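Notes from the Zosalora open day, Driltville

Typing this up fast before I forget half of it. Went over in October, doors at 10, stayed till they started stacking chairs. My question going in was the same one I ask every year — can any of these things do a chore yet. A real one. Dishes, towels, fixing the stuff on the bench at the back of a shop. I run a small repair counter (computers, printers, the odd toaster when I'm feeling generous) so I have skin in this.

Getting there. Old carpet warehouse past the rail bridge, second entrance, ignore the first one. Sign says Deliveries Only and it means it. Parking was $8 and the machine only took coins. Bring coins. The bus stops right outside but only once an hour, so I drove.

Name badge, sticker, a tote bag I did not want. Map was printed upside down on the back of the schedule, so everybody was walking around with their schedule the wrong way up. Coffee was free and fine.

Kitchen corner first

This was the crowd pleaser. Porkell had the kitchen corner, a mock-up with a sink, a dishwasher, a counter, two arms on a rail. Plates and mugs from counter to rack. It did plates well. Slow, but well. Mugs it did ok if the handle was facing the right way, and if not it would stop, back off, come in again from another side. Took 49 minutes to load a full rack. I know because they had a clock on the wall over it, which was brave.

Somebody behind me asked about a pan with burnt cheese on it. Long pause. Scrubbing is "on the list." Same with wine glasses, they had some on a shelf and left them there all day.

I would take it if it ran overnight. 49 minutes doesn't matter at 2 a.m. The noise might, there's a whine when the rail moves and in an apartment you'd hear from downstairs about it.

Towels

Next stall over, same firm. Hand towels, all one size, out of a pile and into quarters. Good folds. Better than mine. Then a kid handed over his hoodie and the guy on the stall was very nice about it and handed it back. So, towels. Fitted sheets no, socks no, they said socks were harder than anyone thinks and I believe them.

The Thambiah talk

Skipped the start, room was packed. Caught the last 15 minutes standing by the door. Mostly floor care for stores. Machines that scrub aisles at night and check shelves for gaps. That part is done, it works, people are buying them. What they can't do is put the can back on the shelf when they find it on the floor. They drive around it and send a message to a person. The speaker got a laugh with that but it's pretty much the state of the whole field as far as I can tell.

Q&A was the usual. Cost, jobs, cost again. One good question on who cleans the cleaning machine — answer was a person, every shift, takes a while, includes hair.

Back room, the one I came for

Through the double doors and down a ramp. Quieter. This is Zosalora's own work, bench jobs, and most of the families turned around at the door once they saw there was no kitchen. Their loss. I stayed in there longest by far.

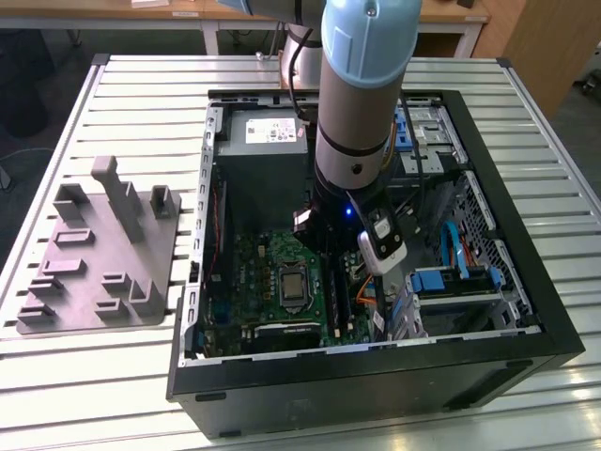
I've been opening up computers for a living long enough that my hands do it without me, and it's strange to try and list what the hands are doing. Tilt, wiggle, feel for the click, stop if it's not going. Memory is the job I'd give a new hire on day one. Two clips, push till it seats. For the arm that's a tight spot to reach into, with the tower on its side and the gripper down by the memory slots, power cables snaking along by the drives and a light-blue SATA cable going down to the drive tray. I'd have moved the cables first. Anybody would. Asked if the arm can do that and was told cables are a seperate problem, soft things that don't stay where you put them. Same answer as the hoodie, basically.

What I did like was the plate next to the case. Gray, 3D-printed, all little cradles and slotted mounts. Every shop should have one, robot or no robot. My parts go in an old muffin tin. A part that's always in the same place at the same angle is half the work for a machine and it'd be a good chunk of mine too. I asked if they sell the plate by itself. They don't. They wrote something down when I asked though.

Also had a proper talk about screws. My counter sees every kind — thumb screws, stripped ones, ones the customer's nephew glued in. Their view was that side panels and screws stay with a person for now and the arm takes the middle part, parts out and parts in. So I'd be opening the case, setting it down, walking off, and coming back to close it. Fair enough on a batch of 130 identical office towers. I get a job like that maybe once a year, from a school. On the other days it's one of everything and no two the same, and I can't see setup time paying for itself.

Bright blue clips on the drive tray, by the way. Love those. No tools, squeeze and slide. Whoever designed cases like that did more for automation than they know, and it's the same thing that makes them nice for people to work on. The newer slim machines with everything glued down are going to be hopeless for an arm, they're nearly hopeless for me.

How hard does it push? That was my big one. Too soft and the memory isn't seated and the thing won't boot, too hard and you've flexed a board. They said force at the wrist is measured and it backs off past a limit. I asked what limit and got a "depends on the part", which is what I'd say too if a customer asked me.

Didn't get an answer on dust. Half of what comes over my counter is full of dust and cat. Should of pushed harder on that.

Lunch

Food truck outside, one truck, long line. Grilled cheese. Made by a person, in under five minutes, while also taking money and talking to her sister on the phone. Best demo of the day if you want to know how far off the kitchen stuff is.

Afternoon odds and ends

Window cleaner stuck to a pane by suction. Fine in the middle, leaves the corners. Been like that for years.

Litter box thing. Didn't stop.

A cart that follows you around with your tools on it. This I'd buy tomorrow. Doesn't do anything clever, just comes along and stops when you stop. Got confused when two people crossed in front of it and followed the other guy to the restrooms. Still want one.

Vacuum with an arm on it that picks up socks before it goes over them. Worked on the sock they brought. There was a line of people wanting to try their own sock and they'd closed the stall by the time I got near.

So can they do chores

Floors, yes. Towels, if you only own towels. Dishes, yes if you are asleep and don't cook anything with cheese. Bench work like mine — parts of it, the middle parts, with a person on either end and everything set out nicely first. I'd been expecting less than that so I drove home in an ok mood.

What I keep chewing on is how much setting up a person did before each machine got to do its bit. Towels in a pile just so, mugs handle out, case already open. At home the setting up is most of the chore. In a shop less so, if you've got volume, and I figure the big refurb places will have these on the bench well before anyone has one at the sink.

If you go next year

Go early, back room first, before it fills up. Wear a sweater, the warehouse isn't heated down the ramp end. The kids' area is by the entrance and they do a thing with magnets on the hour. Second entrance, remember. Coins for the parking. The schedule is only on paper, they don't put it online, and the Thambiah room needs a seat saved well ahead if you want to sit.

I've got a few of the leaflets here at the counter if anyone local wants one, ask when you drop something off. Closed over lunch as usual.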